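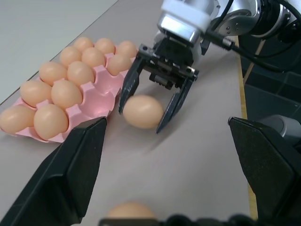
Figure 6.1 Light brown eggs in a pink plastic tray, with some of the cups still empty and one egg resting on the tabletop.

Chapter 6
Eggs: Storing, Sorting, and Handling

My first paid kitchen job was in the basement of a boarding school in Pennington, and for the whole first month I did eggs. I don't mean I cooked them. I moved them! They came in on the back step in big stacked flats, and I carried them down fourteen stairs, checked them over, and set them into trays for the morning cook, a woman named Sumeya Belay who could hear a shell crack from the other side of the walk-in. She never yelled. She just said "one" in a flat voice, or "two," and kept on stirring.

I kept a tally that October because she told me to (she had me write it on the inside of the storeroom door, in pencil). I handled 3,383 eggs. I won't tell you how many I broke in the first week, but by the end of the month Sumeya had mostly stopped saying numbers at me, and I was very proud of that.

So this chapter is about eggs before they get anywhere near a pan. If you've come straight from Chapter 5 you've just spent a lot of pages on flour and sugar, and those forgive you for nearly everything. Drop a bag of sugar on the counter and you still have sugar. Eggs are a different kind of ingredient, and they need a different kind of hands.

Look at the tray in Figure 6.1 for a minute. Each egg gets its own cup, and there's a raised divider between one cup and the next, so the shells aren't knocking into each other every time somebody bumps the table. That's really the whole idea of an egg tray. I've seen them in paper pulp, in foam, in clear plastic, in wire, and once in Stustcombe in carved wood (beautiful, and a nightmare to wash). The cups are what matter. Plastic ones like the pink one here can be washed and used again, and we'll talk about how to do that properly in Section 6.4, where I'm also going to be a bit stern about drying.

Now look at the egg sitting out on the tabletop. On a flat surface an egg has nothing holding it. It may stay put perfectly well, and then someone opens a drawer, and off it goes. An egg is a little narrower at one end, so when it rolls it tends to curve, and if you've ever chased one across a counter you know it never heads where your hand is waiting. When I train new people I ask them to do one thing before anything else: get the loose eggs into cups. Coffee can wait, and so can your apron strings.

Which way up? Pointed end down, if you can tell which end is which. There's a small pocket of air inside the shell at the wide end, and keeping that end on top helps the yolk stay near the middle. With some eggs the two ends look so much alike that you'll stand there turning it over and over. Pick one and move on.

A word on size, too. Even in a single tray you'll usually find an egg that's slightly bigger than its neighbors, and there's one in the figure if you hunt for it. For scrambling, who cares! For a sponge cake it can matter, and in Section 6.3 you'll weigh a batch of eggs and find out how far apart they are. The results from my Hirnville evening class surprised everyone, me included, and I've printed their table at the end of the section so you can put yours next to it.

And color: brown shells and white shells come from different breeds of hen, and what's inside cooks the same way. I get asked this every single term.

Before you read on, try this
Take six eggs and an empty tray or carton. Set the eggs on a folded dish towel and move them into the cups one at a time, using your thumb and two fingers around the widest part. Go slowly. Notice how little squeeze it takes to lift one, and where your fingers end up when the egg reaches the bottom of the cup. Then do it again with your other hand. Write two or three lines about it in your kitchen notebook, because we'll come back to them in Section 6.2.

Words to know in this chapter
air cell, bloom, candling, flat, grade, pointed end

6.1 Reading a Shell

Pick up an egg and hold it near a window or a lamp. Start with the wide end and turn it slowly, running your thumb lightly over the shell as it goes. You're feeling for a hairline crack, and you'll often feel one before you see it.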